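Home > Community Help > Recycling & Trash > Sorting bottles and caps

Caps on or caps off? And what about the sticky ones?

I finally started saving our drink bottles for the Gernley return depot and I am having way too much fun with it! The pile is a real mix: water, soda, orange drink, some with labels and some with orange gunk still in them. They get tipped out on a white table and go into a green bin from there.
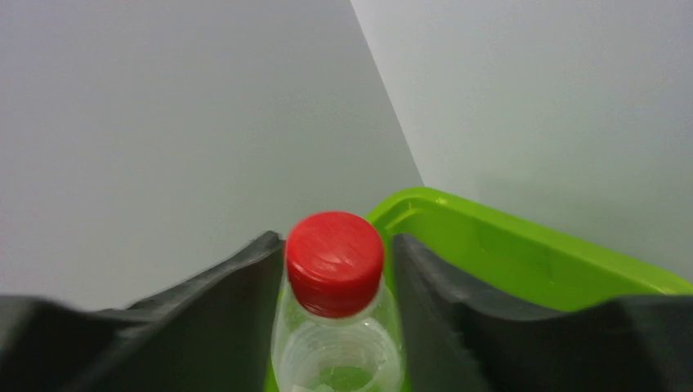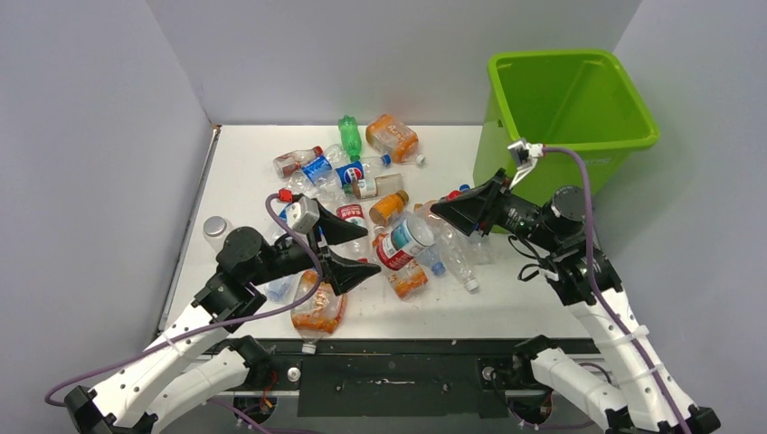
Red cap up close first, then the whole heap with the green bin at the back.

My questions:

Do the caps stay on or come off? My neighbor says off, the sign at the depot says nothing.

How clean do they need to be? A few have dried orange stuff stuck to the inside and I'd love to skip scrubbing.

Is it OK to flatten them? One of mine is already pretty flat and I could fit so many more in the bin if I did them all. We're saving up for a school drive in January and the goal is 1,000 bottles, so space is going to matter!

Reply 1 (marked helpful)

Love this, 1,000 is a great goal! I take ours to Gernley too, so here goes.

Caps ON. They used to want them off, but the small loose ones fall through the sorting line there. Give the bottle a squeeze if you want some air out, then screw the cap back down tight.

Rinse, don't scrub. Splash of warm water, cap on, shake, dump it out. For the dried orange stuff I let the bottle sit for 30 minutes with water in it and most of it lets go by itself. If a faint tint stays behind I send it in anyway and I've never had one come back. Drain them upside down in the dish rack or your bin WILL smell by the end of the week, especially in summer.

Flattening depends on which line you use. The machine by the entrance reads the barcode and spits out crushed bottles, so keep those round with the labels on. The bulk counter goes by weight and flat is fine. I use the counter for anything over 250 bottles, it's so much faster, and you get to watch the whole load go down the chute!

Reply 2

we just throw ours in the curbside bin, caps and all. never had a problem

Reply 3

Agree with the first reply on caps. One thing to add about bins: I have 3 of the Flikum stackable ones, and I keep one just for sticky bottles that still need a rinse. Makes a huge difference! Clean ones never get gunky that way and you can do the whole sticky batch at the sink in one go with some music on. Also check with the school before you peel any labels. Ours wanted them left on, the one over in Corkov didn't care.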